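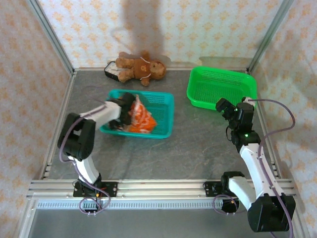 Unit 6. Safe Practice for Shared Two-Arm Cells

Read before the lab session. Bring the Cledlow worksheet.

6.1 Scope
These notes cover small cells in which two arms are mounted on a common rail and their reach overlaps. The course rules are stricter than the Pikero cell manual. Where the two differ, follow the course rules.

6.2 Terms
Overlap zone: the volume both grippers can reach.
Holding arm: the arm commanded to stay still while the other works.
Soft goods: cloth, plush and similar items that change shape when gripped.

6.3 Before power-on
Check that the rail clamps are tight. Move each arm by hand through its full range and confirm that no cable is pulled taut or caught at a joint. Remove anything from the floor that is not on the task sheet.

6.4 Motion
Only one arm may be in the overlap zone at a time. The limit on tool speed is 200 mm/s during setup. Keep hands outside the posts whenever the drives are enabled.

6.5 Baskets and soft goods
Enter a basket from above. Close the gripper fully on cloth before lifting, then pause and check for snagging in the mesh. Loops and strings must be kept clear of the fingers.

6.6 Records
Log every stop, including operator stops. The Akpalu log set used in Problem 2 has 3,706 cycles, of which 3,448 ended without a stop.

Reading: Prorkido lab guide, sections 2 and 4.
Problems 1 to 3 are due in October.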